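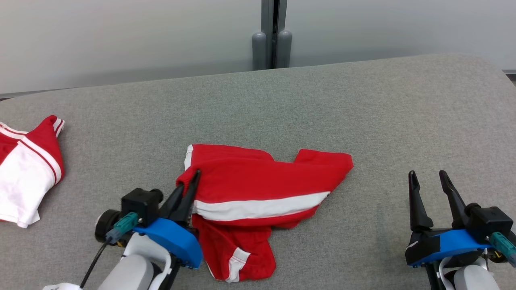 Two of the red and white ones on the table

Washing red and white club stuff without ending up with pink
Laundry & Fabric Care board

skostham_mum
We have red and white kit to wash for the whole team every Friday in August and the white trim is going pink. Cold wash, normal powder, color catcher sheet in every load. First two washes were fine. Is it the detergent or is it just cheap dye?

Gunārs Eglītis
Cheap dye. Run one on its own in a bucket of cold water for an hour and look at the water. If it's red, it will keep being red for a while.

pegline447
Color catchers do very little if you overfill the drum. How many are you putting in at once?

skostham_mum
All of them plus the towels. It's a full drum.

pegline447
There you go. Split it. Towels by themselves.

Agnese Kuusk
I don't agree that it's the load size. I did laundry for a rowing club for five seasons with a packed machine and no bleeding. What I never did was leave them sitting wet in the basket. That is when the red moves over to the white, when they are pressed together. Take them out the minute the cycle stops.

Gunārs Eglītis
Packed machine means they don't rinse either. Both things can be true.

ondale_rd
Does anybody still use vinegar to set the dye? My aunt swears by it.

Agnese Kuusk
Doesn't work on modern dyes. It softens towels a bit and that's all.

ondale_rd
It worked on my curtains.

Agnese Kuusk
Your curtains had probably stopped bleeding by then.
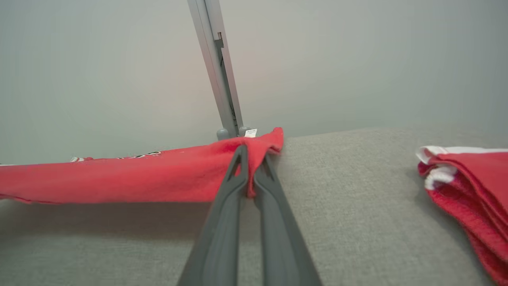

Red towel, the kind with black and white print on it

hobbs302
Towels are the worst for this. Terry holds so much water and the loose fiber carries color with it. I wash new red ones three times alone before they go near anything else. Also skip softener, it makes them stop drying anything.

pegline447
Three is overkill. Once warm, once cold.

hobbs302
Depends on the towel. I had a Jurić one that was still going on wash six.

skostham_mum
OK, did the bucket test with one shirt and one towel. Shirt water was light pink. Towel water was nearly the color of cherry juice. So it's the towels.

Gunārs Eglītis
Good. Now for the trim that's already pink: oxygen bleach, not chlorine, cool water, overnight. Do not put them in the dryer before that or it stays.

skostham_mum
They've been through the dryer twice already.

Agnese Kuusk
Try it anyway. I've gotten some back after drying. Fivimard powder did it for me, the unscented one.

ondale_rd
Is that the one in the 200 gram tub? I can only find the big bag.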